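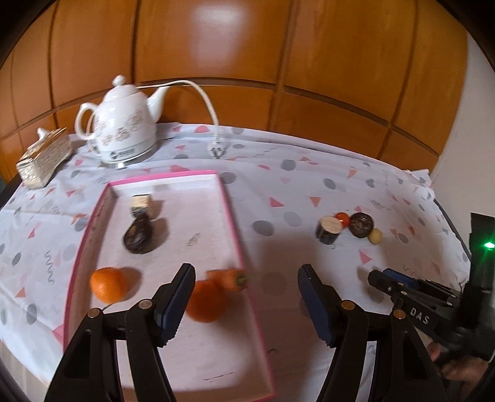 The kettle corner, with the pink-rimmed tray out and the play food half sorted.

Welcome to the tea table page! I've been promising Dalia Jaunzems I would put this up since March, and here it finally is. If you've been to our place for coffee you already know the table, because it's the only one in the house that gets any use. We have a perfectly good dining table in the other room and it holds mail.

There is just the one picture so far, so I'm going to go on a bit about what's in it. More will follow when I get a Saturday free.

The kettle

It's electric, which surprises people, because it's white ceramic and shaped like a proper teapot, with the knob on the lid and the curved spout and everything. The flowers on it are a sort of gold-brown. I bought it secondhand from Halina Domański for 34 dollars, and she threw in a bag of loose tea that I'm still working through. It lives on its own white base with the silver rim, and the cord comes around the side onto the cloth. I keep meaning to find a tidier way to run that cord. Trygve Åberg says to clip it along the back edge of the table and I probably will, but then I'd have to lift everything off, and you know how that goes.

If you're thinking of getting a ceramic one yourself, be warned that they're heavy when full – mine gets filled halfway and no more. I also rinse it with vinegar when the scale builds up, then boil plain water twice before anybody gets tea out of it.

The tablecloth

White with pink triangles, gray dots and little squiggles. I love it! My sister thinks it looks like a bowling alley from her childhood, and she means that as a complaint. The fabric came off the remnant shelf at Vasiliauskas, and I hemmed it myself over two evenings (one side is straighter than the others, and that side faces the room). It goes in with the regular wash and the pink has stayed pink.

The paneling

It came with the house. Honey-brown wood, laid out in rectangles with dark grooves between them, and yes, the grooves collect dust, so every so often I go along them with an old toothbrush. When we moved in, everyone told us to paint it. We got as far as picking a color. Then we put the table up against it, had a couple of breakfasts there and went off the whole idea. I think the white kettle looks so good in front of it, and a painted wall wouldn't do that for me.

The tissue box

Over on the left, gold and white, with the little white ceramic lid ornament sitting on top. The ornament is purely my doing. I like how it goes with the kettle, and I move it every time somebody needs a tissue, and then I put it back. Darius Avotiņš has given up and brings his own pack.

The tray and the play food

The shallow white tray with the pink rim was meant for serving, and it did serve for a while, until it got taken over. Oranges, a carrot with a leafy green top, a brown thing we all call the avocado, and a small block with a cream top and a dark blue pattern on the side that gets to be cake, cheese or soap depending on the day. The rest of the crowd is on the cloth to the right, with the little red-orange tomato and the short piece with the bark pattern that looks like it was sliced off a branch.

Our sorting game is very simple, and I'll write it down because Bronisława Lis asked for it. One person is the shop and one person is the customer. The customer asks for something for lunch, and the shop has to put it in the tray. If the shop doesn't have it, the shop has to talk the customer into something else, which is where the fun is. I was once sold a carrot as a birthday candle. A round takes 10 minutes, or 45 if my nephew is the shop.

Cleanup is the tray again: everything goes in, the tray goes on the shelf, and the table goes back to being for tea.

Next up I want to do the mugs, and after that the shelf by the window if I can get it dusted first. If you know where I could find a second cloth in the same print, please write to me – I've looked in all the usual places and would happily take even a small piece for napkins.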